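Laminated Wood Rollers: Frequently Asked Questions

Care, selection and ordering notes for glued-up wood rollers and bolsters with painted or plain ends. For current stock and lead times, contact the Rascombe workshop directly.

Why is the roller made from strips and not from a single log?

A solid round of any real diameter will almost always check as it dries. Gluing up narrower boards lets us dry each one separately and turn the blank afterward. Joints remain visible on the finished surface. They are not cracks.

How do I tell a joint line from a crack?

A joint line is straight and follows the edge of a board. Grain and tone often change across it. A crack tends to wander with the grain, has a measurable opening and usually catches a fingernail. If you are unsure, rub a little chalk dust over the line. Dust will lodge in a crack and wipe clean off a sound joint.

Does the color have to match across the strips?

No. We sort boards for moisture and straightness first and for color second. A lighter board with strong figure may sit next to a darker, plainer one. Customers who need an even tone should order paint grade and finish it themselves.

Are knots acceptable?

Small tight knots are accepted on the face. The grain curls around them in closed rings, and the surface there is a little harder than the surrounding wood. Loose knots, knots with bark and knots that cross a joint are rejected before turning.

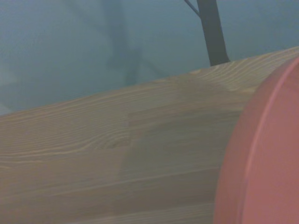
Can I get the end caps in another color?

The standard cap is a muted salmon pink, matte. Abubakar gray and unpainted are available at no charge. Other colors are mixed to order, minimum 14 pieces. Caps are finished separately and fitted last, so a cap can be replaced without refinishing the body.

What finish is on the wood?

Two options: bare, sanded to 180 grit, or one coat of Zanon hardwax oil. The oil darkens the wood slightly and makes the difference between boards more noticeable. Bare rollers should be sealed within 2 weeks of delivery if they will be kept in a kitchen, bathroom or unheated room.

How should I clean it?

Dry cloth for dust. For marks, use a damp cloth with a drop of dish soap, wiped along the grain, then dry at once. Do not soak the ends. Solvent cleaners will dull the cap paint.

The roller has a flat spot after storage. Is it defective?

Probably not. Turned wood moves a little with the seasons – more across the grain than along it. Store the roller on two padded cradles, away from radiators, and check it again after a month. If the deviation is still more than 2 mm, send us a photo and the order number.

Can I sand it?

Yes, by hand, along the length, 180 grit or finer. Mask the cap first. Power sanders leave flats on a curved surface and are not covered.

How long is the warranty?

5 years on glue joints under indoor use. Color change, dents and seasonal movement are excluded. Orders placed through Flikix carry the same terms, but claims go through their order desk.

Who do I contact about a custom length?

Baltasar Montecinos handles all custom work. Maximum turned length is 2000 mm – anything longer is made in two sections with a doweled joint. Include the diameter, length, finish and cap color in your first message.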